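Workshop > Tips > Bench Work > Sharing the bench with the arm

Quick notes, typed between towers. For anyone whose refurb bench just got automated, ours at Callelum did in July.

Lay the tower flat, side panel off, board facing up. Every time, same way round. The arm wont forgive a case that's turned.

Cables first. Tuck or tie anything loose before you hit start. That's the human job now, more than unscrewing.

Small parts go in the fixture, not your pocket, not a mug.

Coin cell: know where it sits on the board before you load the job. Same for the memory slots and their latches.

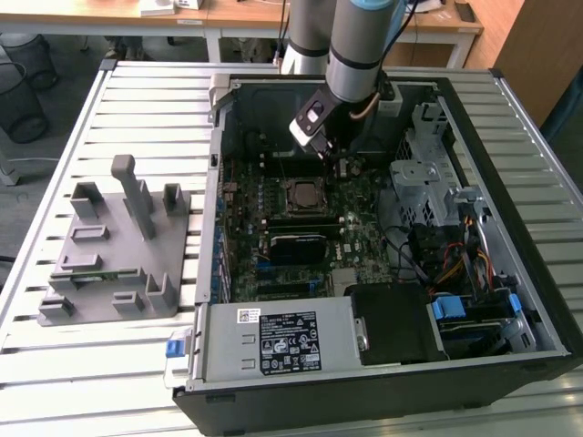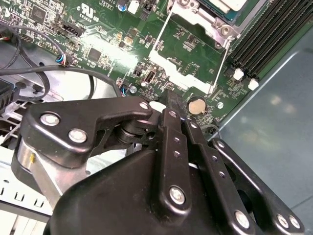 Open tower, gripper down inside the case.

Gifty Atinga says the tips skip the bit that matters: her wrists quit aching after 2 months, but she misses doing a whole machine start to finish, and now she mostly sorts, loads and waits. Fair. We swap seats at 10 and again after lunch, helps some.

More stuff:

Keep a paper list of models that jam. Tape it up where the next shift sees it. Ours is long.

Hands out until the arm is parked. Parked, not paused.

Don't let the boss count towers only. We do around 400 a month and the odd ones still get done by hand, that time has to go somewere on the sheet.

Ask for training early. Ask twice.

Recent tips
Labeling drawers so they stay labeled
Stripped screws, four ways out
Dust: brush or blower?
Setting bench height for two people
What to keep from a dead power supply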